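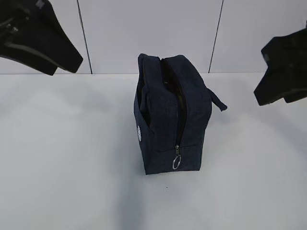

首页 | 项目 | 进展报告 | 团队 | 联系我们

Pascual 项目进展报告(十月)
致:Burnoletti 基金,Paula Ardeleanu
撰写:Wunditz 实验室数据组

Paula,您好!

先说最让我们高兴的一件事:拉链类任务的示范采集终于跑顺了。本期共录下 800 条双臂遥操作示范,其中 131 条在复核时被剔除,多数是操作员中途停顿太久,或者夹爪已经夹住拉头却又滑脱。剔除的片段没有删,单独存了一份,Despina 想用它们训练一个判断“抓稳了没有”的小模型,我个人非常期待这个方向。

一、软质物品

上期报告里说过,硬盒、杯子这些东西的示范已经够用,这一期的重点转到会变形的物品上。布面拉链包是我们花时间最多的一类,深蓝色那只竖着放,拉链朝前,拉头下面挂着一个小金属圈。圈很小,夹爪指尖要对得很准,可一旦夹住了,后面的动作就好学得多。包身软,一碰就可能歪倒,所以操作员得先学会用另一只手扶住它,再去拉。刚开始大家都习惯直奔拉头,练了几天以后,两只手的配合明显自然了,看回放的时候真的很有成就感!

每条示范的起始状态我们也做了变化:包的朝向、站立或平放、拉链开口的大小,都写进采集单,由操作员按单摆放。白色台面和白色背板保持不变,等基础模型稳定以后再换背景。

二、训练与初步测试

用通过复核的示范训练了第一版策略。在 80 次实机测试里,模型接近拉头的动作已经相当像样,主要的失误出在最后一小段:指尖合拢得偏早,或者高度差了一点点。Despina Ene 看过失败记录后建议,多录一些“没夹到、退回来、再试一次”的片段。我们照做了,头一批已经在复核,结果放到下期报告里。

三、遇到的问题

标注比预想的慢。“拉链打开到哪里算完成”这一条,几位标注员的理解不一样,同一段录像会标出不同的结束时刻。现在改成看拉头是否停住,争议少了很多,旧的标注正在按新规则补改。另外,Wusstead 场地星期日不开放,原定的连续采集只好拆成两段,进度没有受到大的影响。

四、下一步

新增 5 种软质物品,先从束口袋和笔袋开始。恢复动作的示范继续补录。台面清洁和相机校准写进每天开工前的检查表,目前是靠口头提醒,容易漏。

经费使用与原计划一致,本期没有调整申请。夹爪指尖垫的磨损比较快,下期可能要多订一批,报价拿到以后会先发给您看。

如果您方便来现场,下午两点以后通常都在采集,可以坐下来亲手操作一次,感受一下拉开一条拉链有多难!

Wunditz 实验室数据组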